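Groltgate Mail Sorting Room - Frequently Asked Questions

Last updated May 2021

Who can rent a mailbox at Groltgate?
Anyone with a photo ID and one proof of address. Businesses also need a copy of their registration. There are 401 boxes at the Bombridge counter, in two sizes.

What does it cost?
A small box is $148 a year and a large one is $43 more. We don't offer monthly rental. If you close your box early, we refund the full months left on it.

How is my mail sorted?

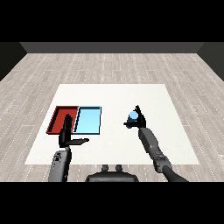 Letters are sorted by box number each morning and are in the boxes by 10:30. Anything too big for your box stays behind the counter and you get a yellow slip. If you share a box with another person or business, ask us to split your mail. It works like two shallow trays set side by side, one red and one blue: each name gets its own, and nothing is moved from one to the other unless you both sign for it. Splitting is free for two names. For three or more, talk to Tamsin Mahuika at the counter.

Can I get packages?
Yes, from any carrier, up to 50 pounds. We hold them for 15 days. After that they go back to the sender.

Do you forward mail?
Yes, once a week, on Fridays. You pay the postage plus a small handling fee. Forwarding outside the country takes longer to set up - allow two weeks for the first shipment.

What happened to the Kerslake counter?

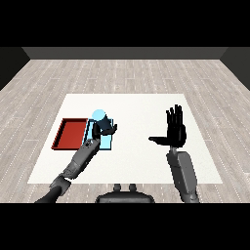

Image: Junpei Minami

Kerslake closed in August and all of its boxes moved to Bombridge. Your box number changed if it was 4000 or higher. The old number still works on incoming mail, but please give senders the new one when you can.

I lost my key. What now?
Come in with your ID. The first replacement is free. After that we charge for a new lock, and Dedunov Locks usually fits it within two working days. We can hand you your mail at the counter until then.

Can someone else pick up for me?
Only if their name is on your pickup form. You can add up to two people.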